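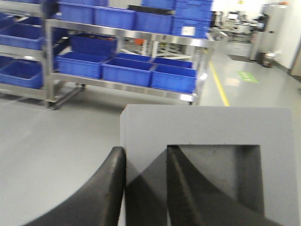 View from a wrist camera at the Tunville site, with the gripper in front of a cart of blue totes.

Naltisen opens Lustmont teaching kit to parts handling customers

TUNVILLE – Naltisen said this month that its Lustmont teaching kit is now available to customers who move parts in totes and bins. The kit lets a worker show a robot a task, either by guiding the gripper by hand or by driving it from a remote station. No program has to be written on the floor.

The release follows a trial in Tunville with the parts supplier Wieser that ended in February. Operators from Wieser's own day shift recorded 270 demonstrations of tote handling between carts and flow racks. Each demonstration was saved with the wrist camera view, a second view from a fixed camera, and the position of the gripper throughout.

Naltisen chose tote handling because the job changes from one hour to the next. Carts are parked a little differently each time, totes are pushed to the back of a shelf or left at an angle, and glossy steel throws reflections that older vision systems read as edges. An operator deals with all of this without thinking much about it. The kit is meant to record how they do it.

In the first part of the trial, operators worked by hand guiding. They held the gripper by its housing, brought it up to a tote and closed it on the rim. Hand guiding was used for the upper shelves, where a standing person has good reach and a clear view.

The lower shelves were taught from the remote station. A person guiding a gripper into a low shelf has to kneel on the floor, and Wieser asked early on that this be avoided. From the station, the operator sits down, watches both camera views and moves the gripper with a hand controller. The controller slows down when the gripper comes close to a shelf edge, and it can be handed from one operator to another in the middle of a session.
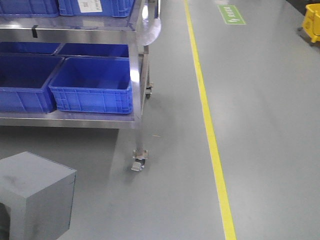
Naltisen Press Information, Issue 13, page 2

Carts in the trial stayed on their own side of the yellow floor line, and the walkway remained open to foot traffic. Operators were told to stop recording whenever a person crossed the line – those recordings were thrown out and are not part of the total given above.

Training for new operators takes one shift. The morning covers stopping and restarting the arm, hand guiding and the marking of a bad recording. Remote control is taught after lunch. Operators practice with empty totes before they move on to parts.

Flow racks were added later in the trial. Their shelves slope toward the front, and a bin on a roller track can start to move when the one ahead of it is lifted. Operators showed the robot how to steady the next bin before pulling the first one clear. Blue bins and a black bin shared the same rack, so that the recordings did not depend on one color.
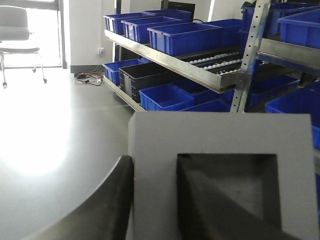 Availability

The Lustmont kit includes the gripper mount, the wrist camera, a fixed camera with stand, the remote station and recording software with storage for 1000 demonstrations. Orders are open now. Wieser will keep its kit in Tunville and plans to extend the work to a second shift.

About Naltisen

Naltisen builds teaching equipment and software for industrial robot arms. Its customers are mainly parts suppliers and assembly plants. Press inquiries can be sent to the Naltisen press office in Tunville.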